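Gildale Play Library: Opening-Up Checklist, With Comments

Checked 2020-11-18, before the morning session. Building: Haworth Street annex, ground floor. Marks used: OK, FIX (do it this week), WATCH (look again next time).

I love doing this walk-through. You get the whole place to yourself for an hour and you notice things that are impossible to notice once the under-fives are in. Comments are longer than the form allows, sorry, I ran onto the back.

ENTRANCE AND HALLWAY

1. Front door closes by itself without slamming. OK. The new closer is a dream! It used to take fingers off (nearly) and now it drifts shut.

2. Finger guards on hinge side, both doors. Front door OK. Hall door FIX: the bottom screw is out and the strip bows when you push on it.

3. Stroller parking clear of the exit route. OK. Tape line on the floor is wearing thin by the radiator, so WATCH.

4. Entrance mat flat, no curled corners. FIX. One corner has been curling since the wet weather started. I turned the mat around and put the Odo building-block crates on it overnight, which helped a bit. A mat with a rubber edge would be better.

5. Hand gel dispenser filled and out of toddlers' reach. OK.

SOFT ITEMS AND LENDING SHELVES

6. All cloths, blankets and dress-up clothes free of loose threads longer than a finger joint. OK apart from the pirate vest, which I have taken home to mend.

7. Baskets and bins: run a hand along every rim and handle opening, feel for broken strands or anything sharp. OK. One blue bin has a split lip and has gone out to the trash.
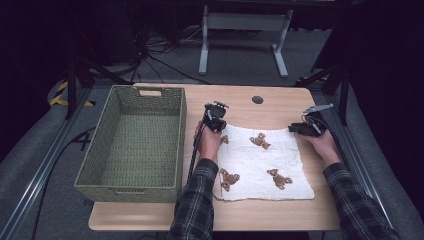

8. Washing labels present and readable on anything we lend out. WATCH. Families ask how hot they can wash things and we should be able to tell them without guessing. Most of the store-bought pieces still have their labels, and the home-sewn ones never had any. Something like the white cloth with the little brown teddy bears gets picked up by every baby in the room, so printed fabrics should go to the top of the list when we sit down to write our own tags. I have a roll of iron-on tape and would happily do an evening of it. If we start before December we can have the whole shelf finished by the winter closing.

9. Stuffed animals: tug test on eyes, noses, ribbons. I did 31 and they took it bravely. FIX on 3: the gray rabbit, the long giraffe and the owl with the felt beak. All are in the mending bag with a note saying which part is loose.

10. Lending shelves fixed to the wall. OK. I hung on each one with both hands. Solid.

11. Heaviest toys on the lowest shelf. FIX, done on the spot. The wooden train box had crept up to shoulder height again. Please, please put it back at the bottom, even when you're in a hurry.

FURNITURE

12. Table edges and undersides free of splinters. OK. Best method is an old nylon stocking over your hand, then sweep it slowly along the underside. If it snags, you have found your splinter and your skin is fine. I learned this from the Istisby toy library when we visited them in the spring and I've been telling everyone about it ever since.

13. Tabletops wiped, no sticky residue. OK. Warm water and a drop of dish soap, then a dry cloth. The lemon spray leaves a film, and the film picks up glitter.

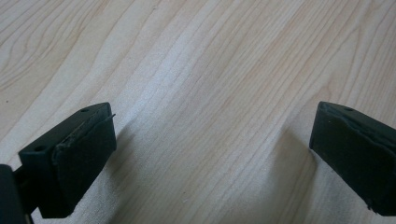 The film also makes cups slide, and I'd like us to stop buying the spray altogether. There are two bottles left in the closet. Use them on the windows.

14. Chair legs tight, rubber feet on. FIX. The small red chair is missing a foot and rocks. The spare feet are in the jam jar above the sink, but I couldn't find one wide enough.

15. Folding tables locked open, both catches. OK. One catch is stiff. A rub with a candle stub would sort it.

16. Cloths and baskets off the tables and back on the shelves at closing. WATCH. Thursday's group is great about this, the others less so.

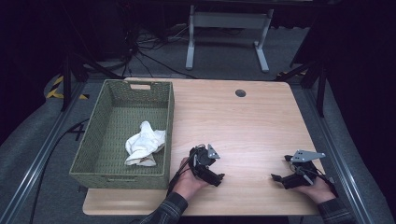
Green basket with a white cloth in it, on the tabletop.

17. High chair straps: buckles click and hold. OK on both. Straps were washed last month and have come up beautifully.

KITCHEN CORNER

18. Kettle at the back of the counter, cord tucked in. OK.

19. Lower cupboard locks working. FIX. The one under the sink opens if you pull it sideways. Until it is replaced, the dishwasher tablets live on the top shelf. I've moved them already and stuck a note on the door.

20. Water at the children's faucet: comfortable on the inside of the wrist after a full minute. I also put the thermometer under it and it read 102 degrees. OK.

21. Refrigerator clean, nothing undated. OK after I threw away half a quiche.

22. First aid box complete. FIX. Low on the small adhesive strips, and the scissors have wandered off again. I'd look in the craft drawer first.

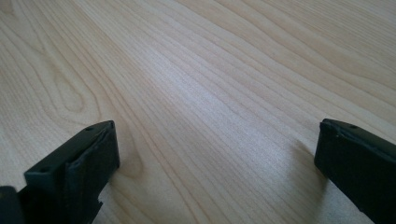
OUTDOOR PATCH

23. Gate latch catches on its own. OK.

24. Nothing poisonous, prickly or rotten in reach. OK. The blackberry canes from next door were poking through and I cut them back. A fantastic crop of mushrooms has come up by the fence, so those went into a bag and the bag went into the trash. Check again after rain.

25. Sandbox: cover on, rake through to the bottom before uncovering for play. OK. Found a teaspoon, a marble and the missing dinosaur! He is drying on the windowsill.

26. Paving level, no slippery moss. WATCH. The shady end is getting green. A stiff broom and some elbow grease should do it, no chemicals out there please.

SUMMARY

All 26 items looked at. The hall door finger guard and the sink cupboard lock come first, and I'd like both done before the weekend session. The mat can wait a few days if the crates go back on it each night.

Shopping list: finger guard screws, one cupboard lock, wide rubber chair foot, adhesive strips, scissors (on a string this time), fabric tags.

The next check is due in December. If you haven't done one yet, put your name on the sheet by the phone. It takes an hour and a half with coffee, and the stocking is in the top drawer.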